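Folding shirts on the bed, how do you keep them flat?
Posted in Laundry & Closets

sudthorpe_sal
I fold everything on the bed and it drives me nuts. The mattress is soft so every shirt comes out wavy, and by the time I've done 11 of them the first ones have slid over. I don't have a table big enough and the ironing board is too narrow. Anybody got a trick? I'm in a small rental near Grevport so no room for more furniture!
2 replies

macleod77
Just hang them. Problem solved.

Hesthorpe Hattie
Oh I fought with this for years! What fixed it for me was putting something firm and thin over the mattress. A big cutting mat works, or a sheet of stiff cardboard (mine was 40 inches long, plenty for a men's XL). Lay the shirt face down, sleeves in, then fold up from the hem, and smooth it with your whole forearm before you turn it over. Keep the unfolded stuff up at one far corner so it isn't under your elbows.

My favorite surface though is a straw mat, and you can leave it on the bed all day. The green woven one here covers the bed, and the orange-brown shirt is folded on the near end with the rest of the clothes piled way up at the far end, same way I do it. Shake the mat out first or you'll get bits of straw on anything dark!

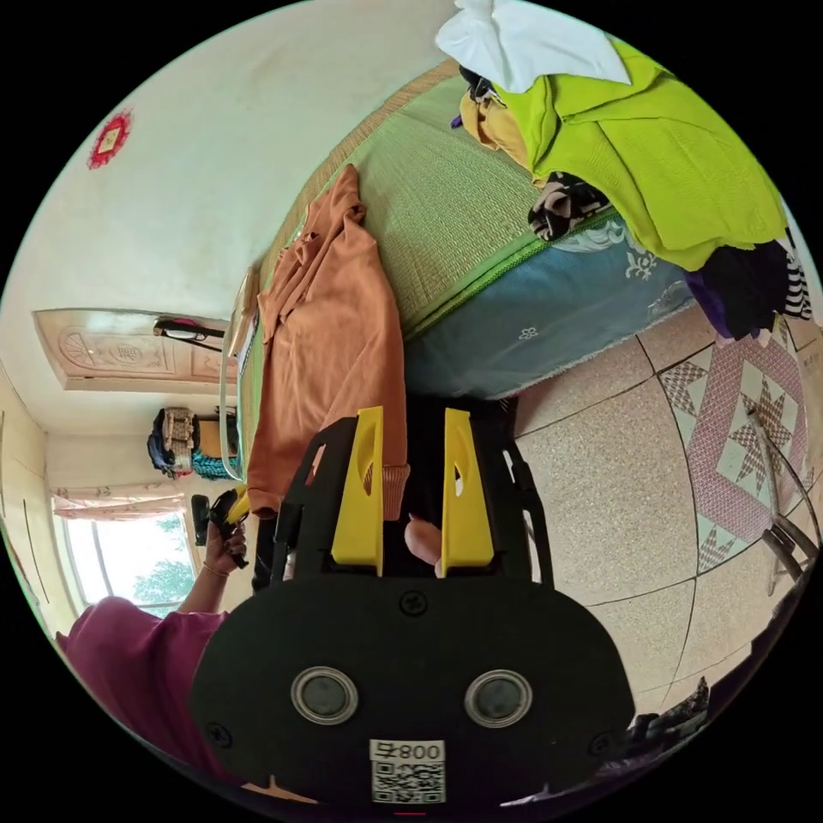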